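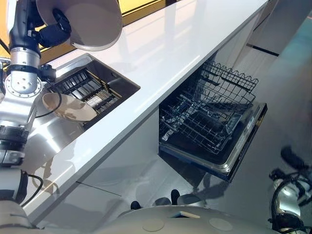

Na-rae Cha

My project looked at how dishes get from the sink to the dishwasher in a shared kitchen, and how much of the rinsing before that is needed. The work was done at Hotham, where the sink is set into a white countertop and the dishwasher is built in under it. A black drying grid sits in the sink. Plates and bowls are mostly beige, so food left on them is easy to see.

I kept a log through May. Each entry has the item, whether it was rinsed, and which rack it went in. The log ended up with 107 entries, fewer than the 200 I had planned, because I left out every load I did not watch from start to finish.

Rinsed items spent up to 40 seconds under the tap. Scraped items went straight to the rack. After the cycle I checked each one by hand and wrote down any food that was left. 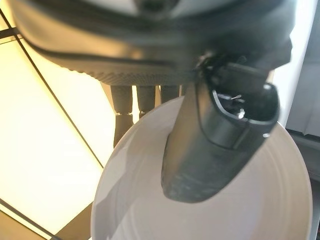

Bowls were harder than plates. A shallow bowl has to lean forward or it holds water on the upper rack, and people tended to put it down wherever there was a gap. I moved bowls to one row for the second half of the log and recorded those loads separately.

Dried rice was the main problem in both halves. Scraping did not remove it, and neither did a short rinse – it had to be soaked. I tried 30 minutes and that was enough for every bowl I tested.
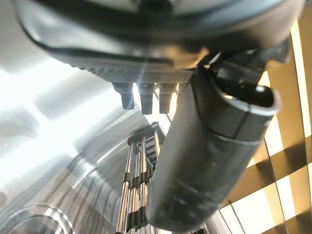 Sauce and oil came off without any rinsing, as long as the plates were not touching. Bit-na Do repeated my checks on two of the loads and agreed with me on all but one plate, which I had marked clean and she had not. I kept her result.

For a longer project I would log the cutlery too, and weigh the scraps.
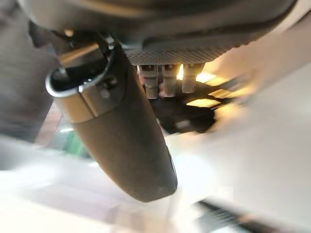
*Figure 4. Close view, same kitchen as Figure 1.*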